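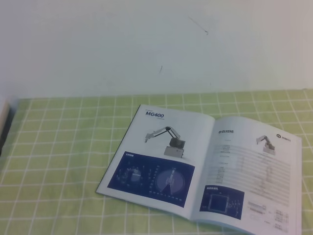 Re: MG400 or hold out for something bigger?

Hi Kenneth and all,

Kenneth Layug wrote:
> Has anybody read the whole MG400 brochure? Draston
> will do a two-day trial for 800, and I can't tell
> if that's any good for a shop our size.

I've been through it (okay, the parts I can read — most of it is in Chinese!).

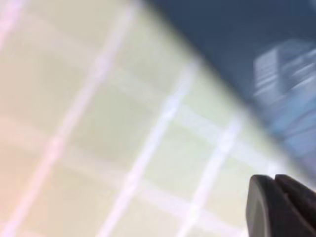 The footprint is what sold me. We have 68 inches of bench next to the labeler and I'm not giving all of it up to an arm. The base drawing has the mounting pattern, so ask Draston for that page in English before you drill anything.
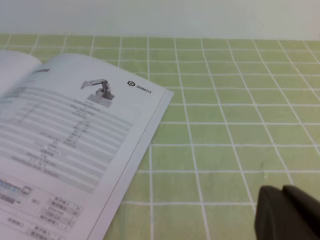 My one gripe is the wiring. Rosalinda wants 5 sensors on hers and the quote from Skaser didn't mention inputs at all, so get that in writing too.

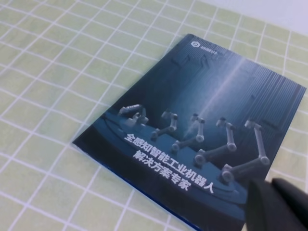
As for the bigger arms, Teodoro priced one in November and went very quiet afterward. I'd take the trial, run your worst part on it both days and see how often you have to step in. Happy to lend you our trays if you can pick them up before 5.

Jomar Umali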